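Folding Notes from the Melness Linen Room

The Melness household linen project has now entered its second season, and it seems appropriate to record on this page how the folding of soft cloth is to be carried out. Earlier entries dealt with storage and labeling. The present entry is limited to folding, which has produced more correspondence than any other subject since August.

The stock stands at 392 pieces. Most are towels and sheets of ordinary household size, and these give little trouble. The difficulty lies with the soft blue and purple cloths, which slide, stretch and take a crease wherever they happen to be dropped. A piece of this kind should be taken up by two neighboring corners and allowed to hang before it is laid down. The weight of the cloth draws out the smaller wrinkles, and the upper edge can then be brought straight by moving the hands apart.
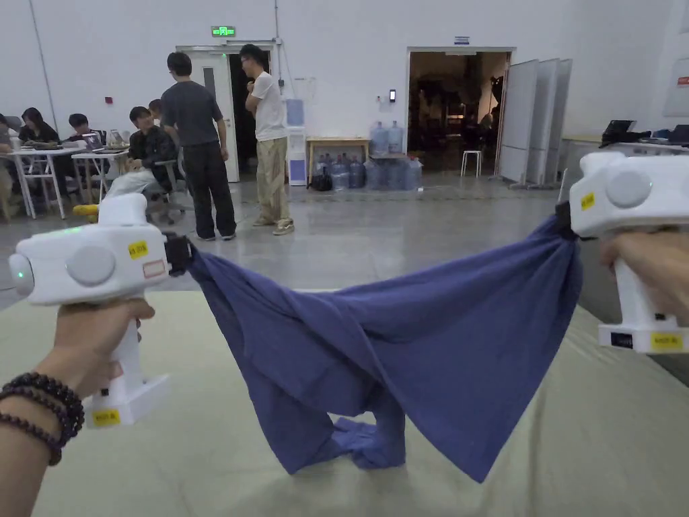 Forough Salehi wrote that hanging a cloth first had never worked for her with knits, as the middle drops and the edge between the corners grows longer than the one below it. She prefers to lay a knit down at once and smooth it from the center outward. The objection is a fair one. For knits, the hanging stage should be kept short, and the guidance has been changed to that effect.

The surface matters as well. A bare table allows light cloth to slip at the second fold, and a covered one holds it in place. The cover itself must be pulled smooth before work begins - a ridge under the cloth will reappear as a crease in the finished piece. The Warnberg method, which was followed here for a time, called for a cover to be pinned at all sides. The pins have been given up and are not missed.

Once the cloth is on the table, the corners should be let go one at a time. Letting go of both together tends to shift the whole piece toward the person folding.

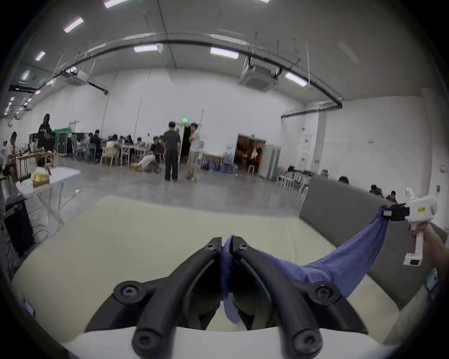
Purple-blue cloth held at the table.

The first fold sets the quality of everything that follows. The two near corners are carried to the two far corners, the edge is matched along its full length, and only then is the fold pressed down with the flat of the hand. Where one corner has twisted, it should be opened fully and laid again. Pulling at a twist from the opposite side makes it tighter.

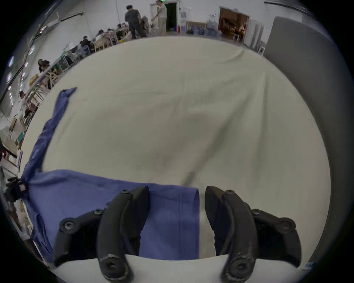 Should a cloth be ironed before it is folded?
Only if it is a woven cloth and will be on display; knits and everyday pieces may be folded as they come from the line.

Garments follow the same order with one addition. A T-shirt is laid front down, the shoulders are evened, and the sleeves are turned in before the body is folded. The Mohammadi chart, a copy of which hangs inside the cupboard door, gives a folded width to suit the narrow shelves. It remains in use, although the lower shelf was rebuilt and now accepts a slightly wider stack.

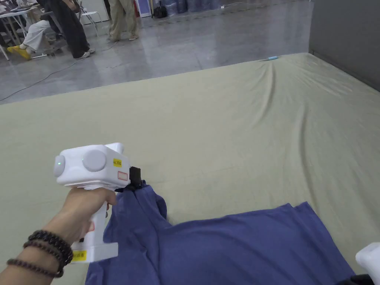

Stacking and Storage

Finished pieces are placed with the folded edge facing outward. Roughly 300 pieces fit in the main cupboard, and the remainder go into the Dundus chest under the window. Knits are kept on the top shelf, where nothing is set upon them. Sheets go at the bottom, with the oldest brought forward each time the cupboard is filled.

Comments on the revised guidance for knits are welcome below. The next entry will deal with fitted sheets.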